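Notebook entry, December
Table layout and fruit set, Bench 42
Entered by: Godfrey Mutiso

The layout follows the Tolura sheet: white perforated basket in the centre, blue gridded placemat with plate, mug and spoon, and the two-tone plate with the small cup towards the back right. The fruit remains in its clear bag.
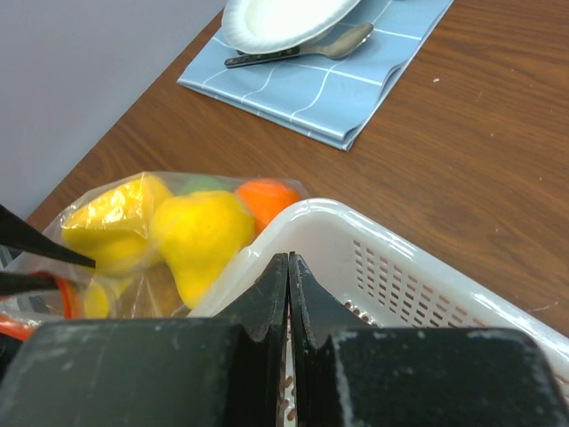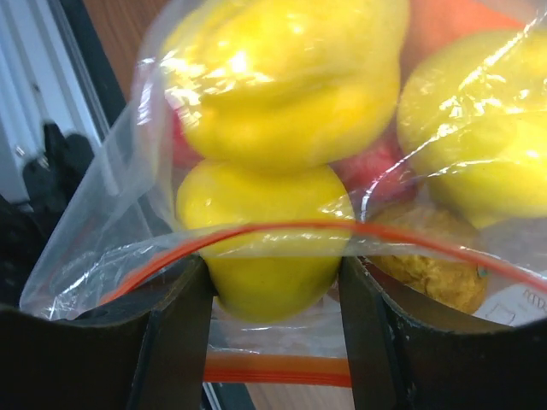
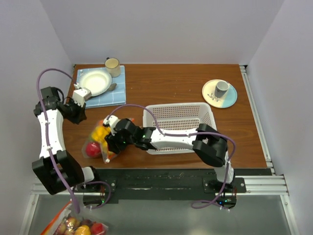
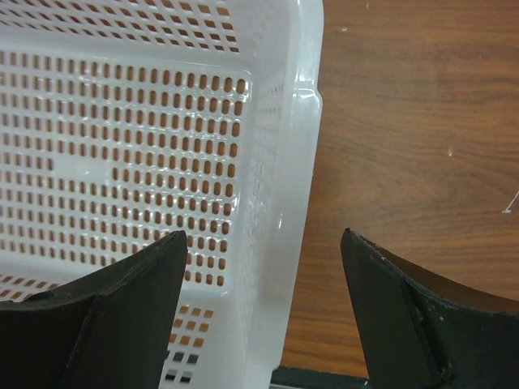

Swai Household Objects Team – Workshop Notebook

The bag is to be kept closed between sessions and listed under stock number 1889. Yellow pieces predominate near the top, and colleagues should check the contents against the list before signing. The basket is to be returned to shelf 20 – crockery is stored separately.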